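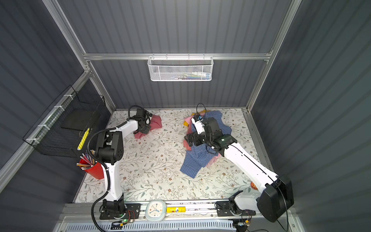
Brokiria Clothing Reuse Program
Progress Report to the Trataswood Fund, Stage 2
Reporting period ending March
Submitted by Rocío Valdovinos

Purpose of this report

This report is provided under the funding agreement for Stage 2 of the Brokiria Clothing Reuse Program. It covers the collection, sorting, mending and distribution of used clothing and household textiles in the Sala district, and describes changes made to the work plan since the previous report. A separate financial statement will be sent by the program's bookkeeper and should be read together with this document.

Collection

The target for the period was 700 garments accepted at the collection points. The program accepted 783. Most of the additional garments arrived in the final weeks of the period, after the collection hours at the Sala library were extended into the evening. The earlier hours had suited retired residents and parents of young children, but few people who worked during the day had been able to use them.

The collection point at the Sala recreation centre did not perform as well. Its bin was placed beside the rear entrance, which is locked after the last swimming class, and bags were left outside in the rain on several occasions. The centre's manager has agreed to move the bin to the front foyer. The new position will be in use for the whole of the next period.

Donors continue to ask whether the program takes shoes. It does not, and the wording on the bins has been changed to make this plain.

Sorting and grading

All items are graded on arrival as ready to wear, in need of mending, or unfit for wear. In this period 144 garments were graded unfit for wear. The main causes were moth damage in wool, perished elastic in sportswear, and stains that remained after a second wash. Cotton items in this group were cut down for cleaning cloths and offered to local workshops. Mixed-fibre items are being held, as the recycler used in Stage 1 no longer accepts them.

The grading sheet was rewritten during the period. The earlier version asked staff to judge the overall condition of a garment, and this led to different results from one shift to the next. The present version asks about seams, fastenings, fabric and odour in turn. Grading is slower as a result, and fewer items are being sent back from the distribution rooms.

Household textiles remain a difficult category. Curtains, table linen and printed covers arrive in quantity, and demand for them is low outside the moving season at the end of the school year. The program proposes to accept them only in the months before that season and to refer donors elsewhere for the rest of the year.

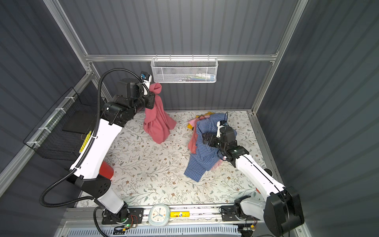 Leaf-and-flower pattern on a cream ground.

Washing and storage

Washing continues under the arrangement with Verkar. The quality of the work has been good. Turnaround was slower than agreed in the middle of the period, when one of Verkar's dryers was out of service and heavier items had to be held over. Verkar gave notice of the delay and did not charge for the additional storage. The agreement is due for renewal before Stage 3, and a revised price has been requested in writing.

Storage at the Sala depot is close to its limit. Winter coats take up the most room and are kept from spring until the first cold weather. Two options have been considered: a second storage room at the depot, or an arrangement to send coats out early to partner agencies with space of their own. The second option costs less, but it would leave the program without stock if the cold weather came early. A recommendation will be made once the partner agencies have replied.

Mending

The mending workshops were held as planned. Attendance was steady, and participants asked for more time on a smaller set of skills. The program has therefore dropped the session on zippers, which called for machines that were often in use by another class, and now gives that time to hems, buttons and knitwear.

Knitwear has become the most requested subject. Many of the garments graded as needing mending are knits with a dropped stitch, a loose cuff or a small hole near a seam, and these can be repaired by hand with a needle and matching yarn. Ribbed fabrics need particular care, as a repair that is pulled too tight will show as a pucker across the ribs. The handout on this point has been redrawn and is available in large print.

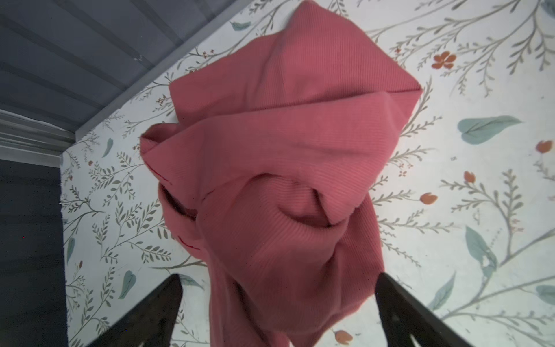 Ribbed knit in a muted coral pink.

The supply of yarn in suitable colours is uneven. Donated yarn is mostly white, navy and grey, and pinks and greens have had to be bought. The cost was met from the materials line of the budget -- no transfer between lines was needed.

Distribution

Clothing was distributed through the rooms at Sala and through partner agencies in the wider Brokiria area. Families are now able to book a time, which has shortened the wait at the door. Walk-in visits have been kept for people who have no telephone or who are referred at short notice.

Requests for school clothing exceeded supply, particularly plain trousers in older children's sizes. Two schools in the district have offered to run their own collections before the summer break, and labelled bags will be provided to them. Work clothing, including safety vests and heavy shirts, was also in demand and is rarely donated.

Recipients were invited to comment on a short card. Several asked for a private place to try clothes on. A curtained corner has been set up at Sala, and the partner agencies have been asked whether they can do the same.

Changes requested

The program asks the Fund to approve the seasonal limit on household textiles described above, and to allow the unspent part of the travel line to be used for evening staffing at the library. 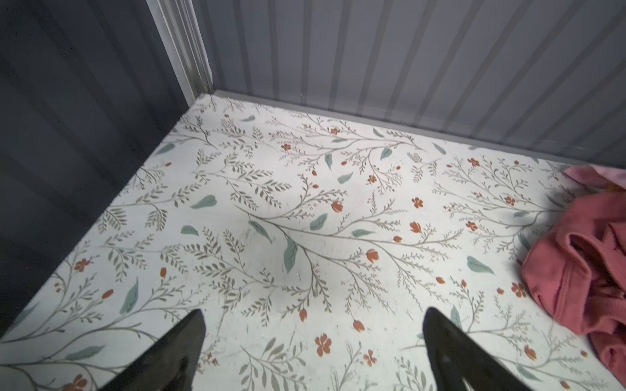 Natalia Xolalpa, replying to the draft of this report, supported the evening staffing but asked that the limit on household textiles be tried for one season before it is made permanent. She noted that newly arrived families often need curtains and bedding well outside the school moving season, and that a small reserve should be kept at the depot for them. She also asked whether the held mixed-fibre items could be offered as stuffing for pet beds.

The program accepts the first two points. A reserve shelf for curtains and bedding will be set aside, and the seasonal limit will be presented to donors as a trial. The question about mixed-fibre items has been passed to the depot, and an answer will be included in the next report.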